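Visit to the Grosidex Paper Mill at Gavesow

In May, members of the Laizer Conservation Section visited the Grosidex mill at Gavesow, which supplies archival board and repair tissue to libraries in the region. The group was received at the visitor entrance at 9:30 a.m. and given a safety briefing before entering the production area.

The tour began in the pulp hall. Staff explained how cotton fiber is beaten, diluted and screened before it reaches the forming wire. Much of the discussion concerned water. The mill draws from the Stotalia reservoir, and the calcium content of that supply affects how much buffer must be added to the archival grades. Grosidex reported that it now offers 141 grades, of which 20 are made to order.
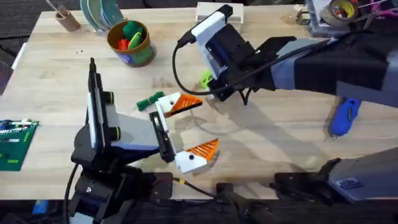

Members then asked about lead times for repair tissue. Orders are held until a full reel can be run, and small libraries may wait up to 30 working days. The mill agreed to consider joint orders placed through the Section, provided that weight and shade are the same for all parties.

The afternoon was spent in the finishing room and the sample store. Two weights of tissue were provided for testing, and results will be shared with members in the fall. The Section thanks Grosidex for its hospitality. Requests for sample sheets should be sent to the Section office by the end of June.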